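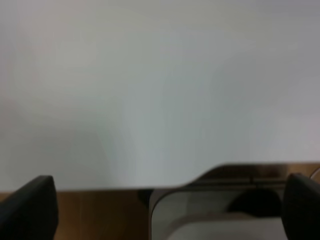
Notebook, March – Plakden starter, batch 2

Fed the rye starter at 7 a.m. and forgot the salt test again, so that moves to tonight. Jar plus starter came to 426 g before feeding, 311 g after I took out what I needed for the dough. The Zundon flour drinks way more water than the Brenia (I keep adding a splash and it keeps vanishing!). Total dough weight 1,186 g, still stiff. Smells nice though – more apple than vinegar. If anyone's baking before me, please leave the Karimi flour alone, I want it for the next batch. Check the rise at noon.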